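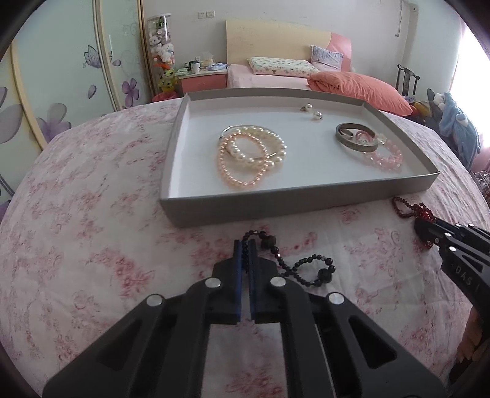 Hand-held grippers at work on a jewelry sorting task, with a strand of black beads in one and a dark red beaded bracelet in the other.

Borkowska to Open Its Jewelry Handling Work to Visitors, Doubts Included

PIKEDACH, Friday, October 8, 2021 - Borkowska, which tests automation claims for small retailers and repair shops, will hold an open day at its Pikedach rooms next month. Visitors will be able to watch hand-held grippers pick up beads, bangles and earrings, and to try the tools themselves.

The company is not announcing a product. It has been asked since March whether the Herkura handling project is ready to sort returned costume jewelry without a person nearby. Its answer is no, and it does not expect the open day to change that.

Herkura collects examples of people doing small household and shop jobs with grippers in place of fingers. The project now holds about 600 sessions with necklaces and bracelets. Whether that is enough to teach a machine anything useful about a limp string of beads is an open question, and Borkowska would like visitors to treat it as one.

"A person squeezing a gripper is still a person," the company said in a statement. "We have sat through too many demonstrations where that got lost between the table and the brochure. Ask who is doing the work. Ask how many tries it took."

Demonstrations will run for 60 minutes and will not be edited, sped up or restarted. Dropped pieces will stay in the count. Flinico, the project's software partner, will show its playback tool in a separate room and has agreed to take questions on failed picks. Borkowska has not verified Flinico's accuracy claims and is not repeating them in this release.

Pearl strands that overlap, thin bangles and earrings will all be on the table. Visitors may bring a piece of their own, at their own risk. Please leave anything valuable at home.

Admission is free, but places must be booked through the Pikedach front desk, extension 2601. Each booking covers up to two people. Reporters are welcome to film, provided the hands holding the grippers are kept in the shot.

About Borkowska
Borkowska reviews automation equipment for small businesses. It is paid by the project for its work on Herkura, and readers should weigh its comments with that in mind.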